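What Is a Support Group?

Sometimes a person has a worry that the people around them do not share. Maybe a brother has an illness that is hard to explain. Maybe a parent has lost a job, or a family has moved to a new country. Friends may be kind about it, but they have not been through the same thing.

A support group is a set of people who have the same kind of worry and meet to talk about it. Some groups are for grown-ups, some are for children, and some are for whole families. A group can be as small as 3 people. The biggest ones have more than 1,000 members, who mostly write to each other online and meet in person once in a while.
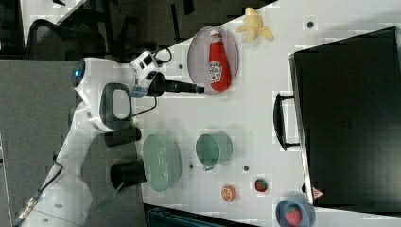
How does a meeting work? Most groups meet in a plain room, at a library, a school or a clinic. In the town of Hondlow there is a group called Plenura for children who have a brother or sister with a long illness. It meets at four in the afternoon. The children sit around a table, and a plate on a white tabletop is a common enough sight there, because meetings usually start with a snack. Then one person, called the facilitator, says hello and reads out the rules. A facilitator is a bit like a referee. He or she makes sure that everyone who wants a turn gets one.

The rules are short. What people say in the room stays in the room. You listen when someone else is talking. You do not have to speak if you do not want to. There is one exception to the first rule: if a child is in danger, the facilitator has to tell another adult who can help.

Plenura's group for older children is called Karaca. It is for ages 12 and up, and its members choose their own topics. In December they talked about holidays, and what it is like when plans change at the last minute. 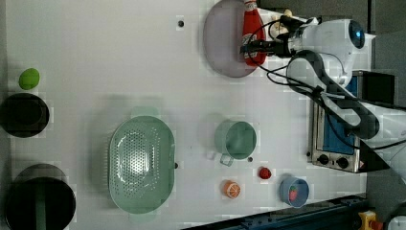 Levente Pap remembers that he went to 7 meetings before he said anything at all. He told us that listening was enough at first, and that he began to talk when another boy described being angry at his sister for being sick. Levente had felt the same way and had thought he was the only one.

Is a support group the same as seeing a doctor or a counselor? No. A counselor is trained to help one person or one family with a problem. In a support group, the members help each other. Many people do both.

How can you find one? Ask an adult you trust, such as a parent, a teacher or the school nurse. They can call the group first and ask who it is for, what it costs and whether a parent can stay. Many groups are free. You can go once to see what it is like, and you can stop going if it is not for you.

Words to know

Facilitator: the person who guides a meeting.
Confidential: kept private.
Sibling: a brother or sister.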